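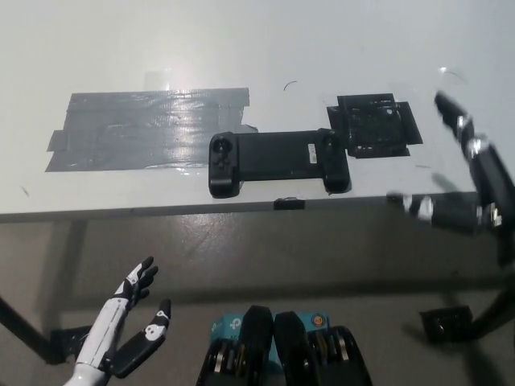

4.2 Settling in after a change of head coach

The players we spoke to at Dromumstead had seen a good many coaches come and go, and they were generous in telling us what those changes had felt like from the dressing room. Of the 49 women interviewed across the four clubs, 23 had played under more than one head coach in the same season, and it is mostly their accounts that we draw on here. What came up again and again was the first team talk. Players remembered where they had sat, who had been asked to speak, and whether the new coach had learnt their names beforehand - a small courtesy, perhaps, but one that several of them brought up without any prompting from us.

At Trarnard the change came in April, with the league still undecided, and the incoming coach kept the old training plan almost untouched until the summer. The older players were grateful for this. Some of the younger ones had rather hoped for a fresh start, and said they found it hard to know whether they were still being judged on what the last coach had thought of them. Alva went the other way, with a new shape, a new captain and a much smaller squad within a fortnight, and the feelings there were a good deal more mixed.

We should say a little about how the talks were held. They took place at the clubs, sitting at whatever table could be had, and most ran on well past the time we had asked for. Hollmann's earlier work on men's reserve sides used a written form, and we did wonder about doing the same, but the players plainly liked to talk things over.

Serkville is treated separately in Section 5, as its coach also ran the girls' teams and many of the first-team players had known her since childhood. Their answers about trust are hard to set beside those from the other three clubs, and we have left them out of the comparison that follows.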